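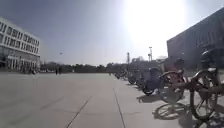
Suche Suchbegriff eingeben Los

Start Blog Über mich Kontakt

Neuer Shop, alte Nerven

7. Oktober 2022

So, der Umzug ist durch! Wer hier länger mitliest, weiß ja, dass ich seit April am Onlineshop von Hnatiuk herumschraube (Knöpfe, Garne, Bänder, 483 Artikel, und jeder einzelne hatte seine eigene handgebaute Seite). Jede Preisänderung war ein kleiner Nachmittag, und wehe, man hat im Menü was verschoben.

Jetzt läuft das Ganze auf Satora. Den Import habe ich dreimal gemacht, beim ersten Mal waren alle Umlaute weg, beim zweiten die Preise verrutscht, da kostete ein Reißverschluss plötzlich 100 Euro. Lucimara Evangelista hat mir dann abends noch bei den Weiterleitungen geholfen, tausend Dank nochmal!! Ohne sie säße ich immer noch vor der Liste mit den alten Adressen.

Was mir noch fehlt, ist eine vernünftige Suche. Wer „Gummiband 10 mm“ eintippt, kriegt zuerst Nähgarn angezeigt, keine Ahnung wieso. Kennt jemand von euch das Modul von Puner? Taugt das was? Nächste Woche setze ich mich erst mal an den Newsletter, der hängt nämlich noch am alten Server.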